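Notebook, May — table chores, simulated bench

Started 9.40. Same question as last month: is the arm any nearer to tidying a table without someone standing over it? Brevthorpe want an answer for their kitchen and stockroom trial, and so far all I can give them is a maybe. Planner is Ruvuno, grasp scoring from Baek, both on default settings.

Left the old plank table in. The seams and knots upset the depth estimate more than a plain top would, and real worktops aren't clean either.

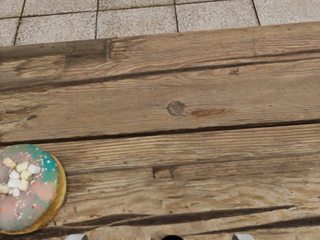
Wrist view, donut lower left, fingertips just in view.

The soft item is still the one I trust least. Grip force that suits a bottle will flatten icing, and the simulator is too kind about it. I don't want any donut result quoted to Brevthorpe until we have a proper deformable model. Clarnska say theirs is coming.

Next on the list, bottles. A plain cylinder ought to be the easy case, and for the grip it is.

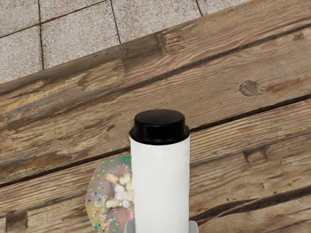 The harder part is what stands next to it. A person clearing up after tea moves one thing and leaves its neighbour alone without thinking. The planner has to be given a clearance, and if I set it too wide it refuses the job. Settled on 30 mm for now. Go down to 23 if the refusals carry on.

Pens into the pot is the chore everyone asks for. Approach from above, keep the barrel near upright, lower slowly, open the fingers only once the tip is below the rim.
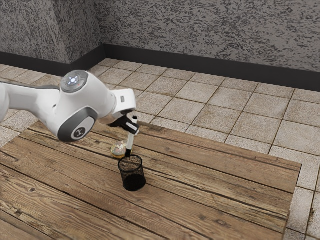 Picking up from flat

A pen lying down is a different job from a pen already in the hand. The fingers have to come in across the barrel, and the wrist then has to turn it before it goes anywhere near the pot. Queued 40 starts with the pen at odd angles, seed 279. Cap end should be logged separately — I forgot last time and couldn't sort the results.

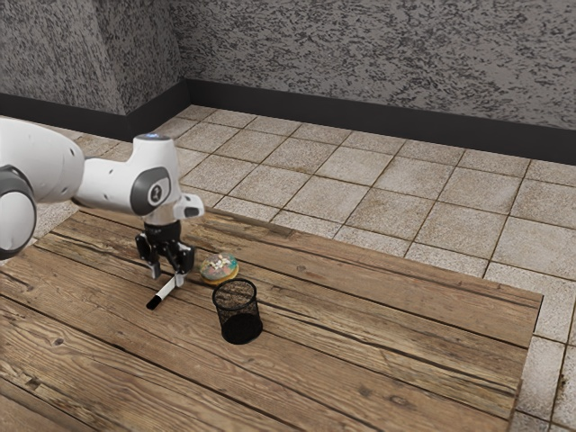 Baek's support desk wrote back at 3.15 that the score only rates the hold and takes no account of the turn afterwards, so a high number shouldn't be read as a finished chore. They suggest scoring the two stages apart and multiplying.

Will try that. For Brevthorpe: stockroom bottles perhaps, desk tidying not yet. Check disk space before leaving the queue on overnight.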